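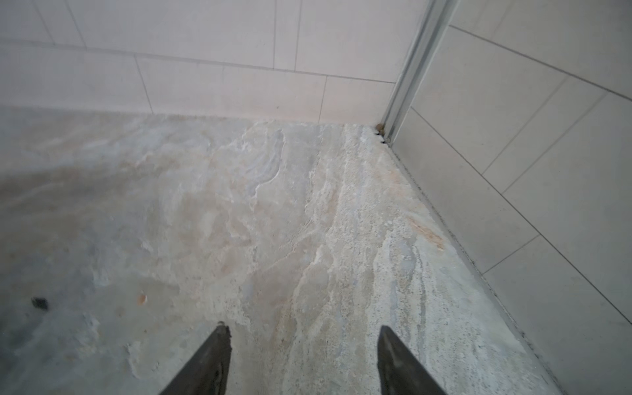 4. Bags, Baskets, and What Fruit Does in Between

4.1 Why I got stuck on the bag

When Elaine Xavier and I planned the Britanel study, the shopping bag was supposed to be a footnote. We wanted to know how people deal with fresh produce between the store and the kitchen, and in our heads the interesting parts were the fruit itself (how ripe, how heavy, how easily bruised) and the container it ends up in. Then the diaries started coming back from the 13 households in Lonelska, and page after page was about bags. Bags that fell over. Bags whose handles had stuck together. One person wrote nearly a full entry, in November, about a bag that would stand up on the counter but slumped the second she let go of it on the floor. I read that entry out loud to Luuk Meijer over the phone and he asked me to read it again.

So this section is mostly about bags, with baskets as the supporting act. I'll go through how the thin plastic kind behaves when it's set down and opened, then what an open mesh basket does for the produce in it, and then how the two get along when they're placed side by side, which is where most of the diary complaints come from. The numbers on bruising are in Section 5, and I've kept them out of here on purpose. What follows is description, with a fair amount of my own opinion mixed in.

A word on vocabulary before I get going. "Bag" here always means the light, see-through grocery bag with two looped handles, the kind the checkout at Guerra hands you unless you speak up fast. "Basket" means a low, rectangular plastic one with holes in the walls. We did see other things in people's kitchens (bowls, a dishpan, a very nice wire egg carrier being used for limes) but they didn't come up often enough to say much about.

4.2 The bag won't hold its shape, and that's half the job

A rigid container tells you where its opening is. A thin bag doesn't! Every time it gets picked up, put down, or bumped, the opening moves, and whoever is packing has to find it again. Our diarists had a whole language for this. They talked about "waking the bag up," "getting its mouth open," "making it sit." Elaine coded all of these under one label, mouth work, and I fought her on the name and lost.

Mouth work turns out to be a bigger slice of the task than I'd have guessed. With a fresh bag it comes first: peel the layers apart, get some air in, spread the sides, stand it up. With a bag that already has something in it, you'd think the weight would help, and at the bottom it does. A grapefruit in the base anchors the thing nicely. But the same weight pulls the film down and inward, so the upper part folds over itself and the handles drift together. People who pack a lot of produce seem to know this without ever having put it into words. They lift the handles a little before each new piece goes in, let the fruit drop the last inch or so, and then let go.

The handles deserve their own paragraph. We tend to think of them as the part for carrying, and in the kitchen they're really the part for steering. Pull both straight up and the bag gets tall and narrow. Pull them apart and you get a wide, shallow mouth that's easy to hit with something round. Pull only one, and the bag tips toward the other side, which is a great way to lose a lime under the fridge. Several diarists said they hold just the near handle and trust the far one to stay up by itself. It doesn't always.

Then there's crumple. A bag that has been folded in a drawer for weeks keeps its creases, and those creases work a bit like ribs. I went in thinking crumpled bags would be worse to pack, and a good number of diary entries say the reverse: a creased bag stands better than a smooth one. Luuk was skeptical. He thinks people are remembering the bags that worked. That's a fair worry and we can't rule it out with diaries alone.

4.3 The basket, and why its low walls matter

Compared to the bag, the basket is a relief. You set it down and it stays put, with the opening always facing up and always the same size. You can see what you have from almost any angle, and you can get at a piece from above without moving its neighbors much. If I were only writing about baskets this would be a short paper.

It does have its own quirks, though, and the biggest is the corners. Produce of different shapes doesn't spread out evenly in a rectangular basket. Round things roll until they meet a wall, and long things settle wherever they were dropped. Smaller fruit ends up in the corners, and corners are the hardest place to get your fingers around something. With a mixed load this gets more obvious. An avocado in a front corner has a wall on two sides, so you can only really come at it from above or from the middle of the basket. A dragon fruit has those scales sticking out, which give you something to catch but also something to snag on the mesh. Something bumpy, along the lines of a chayote, sits still better than something smooth, and our diarists were fond of it for that reason (it also got called "the ugly one" a lot).

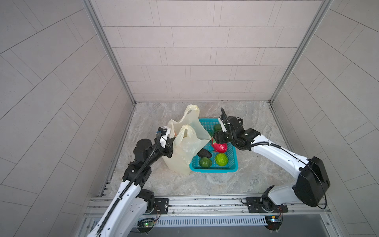 Mixed loads also bring up the question of order. Ask people and they'll tell you heavy things go in the bag first, soft things last, and most of them mean it. In the diaries, however, the order follows reach far more than weight. Whatever is closest to the bag goes first. Whatever is stuck in a far corner goes last, even when it's the heaviest thing in the basket and lands on top of something soft. Elaine calls this the path of least elbow, and I happily let her have that name.

I should say that reach and weight aren't always at odds. If the basket was filled by the same person who empties it, that person has often put the heavy pieces on the bag side without thinking about it. The trouble comes with a basket somebody else filled, or one that's been sitting out all week with people taking pieces from it. By then any sensible arrangement is gone.

4.4 Side by side

Now for the part I like best. Put a bag next to a basket and they stop being separate objects. The bag leans. It nearly always leans toward whatever is beside it, and a low plastic wall happens to be a pretty good thing to lean on. Bag film drapes over the rim, the basket holds up that side of the bag, and all of a sudden the packer has one less side to worry about. Diarists who had figured this out were pleased with themselves, and I think they had every right to be.

The cost is that the film covers part of the basket. A fold of bag over the rim hides the nearest pieces, or at least makes them fuzzy to look at, and those were supposed to be the easy ones. It also makes a kind of loose curtain that catches fingers on the way in. We asked people at both of our visit sites, the Dirnby market hall and the Lonelska kitchens, to show us how they'd fix it, and we got 2 answers. One camp slides the bag back until there's a finger's width of floor between the two. The other camp leaves the lean alone and tucks the loose film down between bag and basket. I'm a tucker. Luuk is a slider, and he has views about tuckers.

Using a second bag changes the picture again. It can stand behind the first and prop it up, which works surprisingly well as long as both sets of handles stay separate. When they overlap, it gets hard to tell at a glance which loop belongs to which bag, and see-through film makes that worse: you see the outlines of both at once, plus whatever is inside. Figure 4 has an arrangement like this, and it's the one I kept coming back to while writing. Look at how close the front bag sits to the basket, and at how much less obvious its opening is than the basket's.

The surface under everything plays a role too, more than I gave it credit for at first. On a smooth, hard floor a light bag slides when you tug a handle, and the basket, being heavier once it's loaded, mostly doesn't. So the two drift apart as the work goes on. Patterned stone-look surfaces add a visual problem on top. Pale film over a pale, veined background is hard to read, and the edge of the bag can get lost in the marbling. A teal or turquoise basket has no such trouble. If I could change one thing about grocery bags for the sake of the people packing them, I'd put a colored band around the mouth and leave the rest alone.

Our coding sheet, applied to up to 3000 diary lines, has separate columns for lean, drape, and handle overlap. Drape was the hardest of them to code from text, and Elaine and I disagreed on it often enough that we treat it as exploratory in everything that follows.

Figure 4. Two translucent shopping bags next to a teal mesh basket of fruit on a marble-patterned floor. The front bag overlaps the rear one and rests against the left side of the basket.

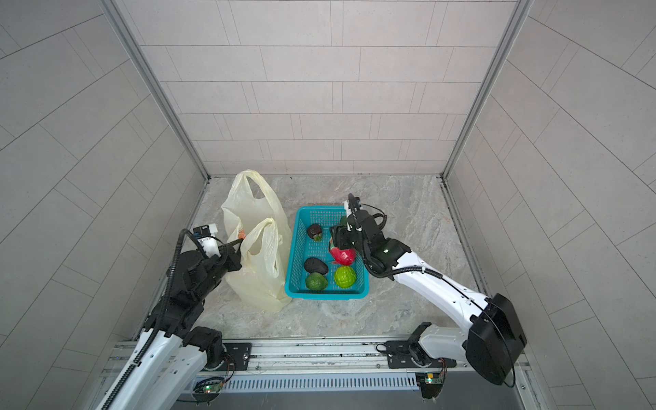 4.5 What carries over to Section 5

Three of the terms above get used again in the bruising analysis: mouth work, lean, and reach order. Mouth work is counted per piece of produce, so a bag that has to be reopened twice for the same lime scores 2. Lean is coded yes or no at the moment a piece goes in. Reach order is taken from the diary text wherever the writer gave enough detail to recover it, and left blank otherwise. Entries with a blank reach order stay in the totals but drop out of the comparison by load type.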